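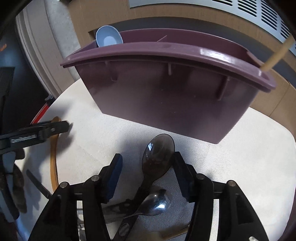 05/08/2024 - Brekska site update

Quick one from the Goltik yard. The new picnic benches for Brekska Holiday Village are loaded and going out this week, 9 in total, plus two planters for the front gate. All recycled plastic, brown with green end caps. Two of the benches have the longer top so a wheelchair can pull up at the end.

Old timber ones come out first. Athanasiadis are doing the groundwork, slabs were meant to be down in February but the field was to soft to get a truck on. Fine now. Four days on site if the weather holds.

Parking by the shop will be closed while we unload, please use the Plurnum Road side. The play area stays open thruout.

Still to come: litter bin housings and a new sign for the dog walk. Colors not picked yet. Park office has the swatches, so drop in and say which you like before they go back to us. Fixings and spare caps will be left with the office too.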